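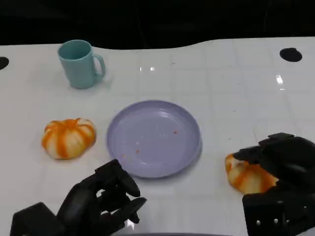 Figure 3. Test layout on the tabletop, right hand holding one of the striped props.

Section 3: Checking the grip after a hand change

Run this check whenever a hand has been taken off the Rekuritz cell or a finger screw has been replaced. It needs two people, one at the console and one at the table.

1. Wipe the tabletop and clear any crumbs from the plate. Bits of old prop paint will stick to the finger pads.

2. Set the plate in the middle of the table and the mug toward the back. Keep both away from the holes.

3. Load program 168 and set the speed to slow. Wait for both hands to reach the start position.

4. Step through the pick with the right hand. The prop should clear the table without turning in the fingers.

CAUTION: Keep your hands off the table while the arms are powered - the stop button cuts motion but an arm can still sag.

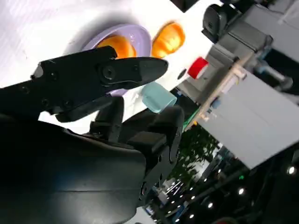

5. Switch to the wrist view and open the jaws fully. Look at the pivot screw. If its head stands proud of the recess, power down and reseat it before going on.

6. Move the jaws over the plate at slow speed. Stop if a fingertip touches the rim, and repeat the height setting in Section 2.

7. Save the log and write the result on the cell sheet.

Note: Error 958 after step 4 means the hand was not found at start-up. Power down, check the wrist connector and begin again at step 3.

Send worn screws and pads to Vasylyna Kravets at Patby with the cell sheet.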